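Gripper comparison, weekly check-in
March, 2:30 pm, small room, Nevirgate building
Notes typed during the meeting, fix anything that's wrong

1. Last time's actions
Wrist cable on the Tsao arm swapped. Done.
Firmware on second controller — still not done, carried over.
Sim license renewed.

2. Where we are with the two hands
Both grippers now run from the same controller config, so the numbers can finally be put side by side. Stirnmont two-finger: 40 sim trials on the bottle set. Dorkitton hand: 40 as well, same seeds, same start poses. Stirnmont held on through the whole lift in 77 percent of the grasps where contact was made. Dorkitton figure not agreed yet, the logger dropped 7 runs and they need to be redone before anyone quotes anything.

Question from the controls side whether 40 is enough. General feeling no, but enough to pick which one gets bench time first.

3. Spray bottle
Longest item. Top-heavy shape, soft looking body, and the trigger is in the way of most of the approaches the planner likes. Looked at wrist camera renders on the big screen. Argued for a while over whether to grip low on the body or up at the collar. Low grip keeps the fingers well away from the trigger. Collar is stiffer but hardly any height to it, and the planner's pose error eats most of that.
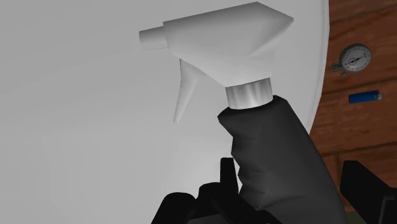

Wrist view, sim. Bottle upright in the fingers, spray head and trigger up top.

Agreed to stay with the low grip for this round. Collar grip goes on the list for later, no date.

Body is modeled rigid even though it looks wrinkly in the render. Contact numbers for it are therefore optimistic, everyone to keep that in mind when reading the table. Soft body model would be nice, nobody has time this month.

Also the black fingers against a dark bottle body — segmentation may have trouble with it. Suggestion to try a lighter bottle texture as a seperate test, not to replace the current one. Agreed.

4. Camera
Wrist camera vs fixed overhead. Wrist gives the better look at the trigger, overhead loses it when the hand comes in. Latency on the wrist feed came in at 17 ms on the new controller, fine for now. Keep both streams logging. Storage is getting tight, old runs to be moved off before the next batch starts.

5. Bench time
Stirnmont goes on the real arm first. Adapter plate is drawn, needs to be cut. Dorkitton wants a diferent connector, order it now so we don't wait on it.

Actions
Redo the 7 dropped runs — sim
Lighter texture test — vision
Adapter plate and connector — hardware
Second controller firmware, carried over again — controls
Move old logs — whoever gets there first

Next one same time, same room. Closed 3:20 pm.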